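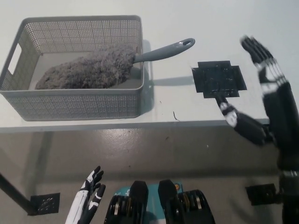 Marjorie Pilkington told the Grinbridge town council in April that a clean house was the difference between staying where she was and moving in with her daughter two states away, and that she would rather stay where she was. She asked the council not to let the housekeeping visits end with the pilot year.

The council has now voted to keep them. Under an agreement signed this week, Arus Home Services will continue to provide light housekeeping to older residents and residents with disabilities in Grinbridge, and will extend the service to the neighboring town of Sowerby.

GRINBRIDGE, May 22, 2019 – The Home Help Program sends a trained housekeeper to each enrolled household for two hours every other week. Housekeepers dust, vacuum, change bed linens, clean kitchens and bathrooms, and take out trash and recycling. They do not provide nursing or personal care, give medication, or handle money.

During the pilot year, Arus made 1,846 visits to 210 households in Grinbridge. Most of those households were referred by the town's senior services office. Others came through family doctors, churches, or neighbors, and a small number of residents called on their own after seeing a notice in their water bill.

"People call us because something has gotten hard," said Humaira Virk, program manager at Arus. "It might be a shoulder that won't lift, or a hip. They can cook and they can get dressed, but they can't reach the top of the bookcase or get down to scrub the tub. We do that part and leave the rest to them."

Virk said the most requested job was bathroom cleaning, followed by floors. Dusting was next, mainly ceiling fans, blinds, and high shelves, which residents had often been trying to reach from a stepstool or a kitchen chair. Housekeepers are asked to tell the office when they see a loose rug, a burned-out bulb on a staircase, or a smoke alarm that needs a battery, and the office passes the note along to the resident or to a family member the resident has named.

The renewed agreement makes several changes. Residents may now ask for the same housekeeper at each visit, and Arus will honor the request when schedules allow. Visits may be split into two shorter ones in the same period for residents who find a full visit tiring. Households that use oxygen equipment or that have asked for fragrance-free service will have this marked on their file, and only unscented products will be used in those homes.

Residents may also choose to have their own cleaning products used. Several households asked for this during the pilot. Housekeepers will use any product that is in its original container with a readable label, but will not mix products or use anything that has been poured into another bottle.

The fee remains on a sliding scale based on household income. Residents at the lowest income level pay nothing. No one will be removed from the program for a late payment without a phone call and a written notice first.

Service in Sowerby will begin with households in the Pluvwood apartments, where many tenants are already on the senior services mailing list. Single-family homes in Sowerby will be added as more housekeepers are hired. Arus has 4 openings for part-time housekeepers in the two towns. Applicants need reliable transportation and must pass a background check. Experience is helpful but not required, and training time is paid.

Current Grinbridge clients do not need to reapply. They will receive a letter listing their regular visit time and the name of their housekeeper. Anyone who wants to change a visit time should call the Arus office and not the town hall, as scheduling is no longer handled by town staff.

New applicants in either town can pick up a form at the senior services office, the public library, or the management office at Pluvwood. Forms are available in large print. A family member or friend may fill out the form, but the resident must sign it. An Arus coordinator will then visit the home to go over the tasks needed and answer questions before the first cleaning is scheduled.

About Arus Home Services

Arus Home Services provides housekeeping and errand services to private households and under contract with local governments. Its main office is in Grinbridge.

Media contact: Humaira Virk, Arus Home Services, Grinbridge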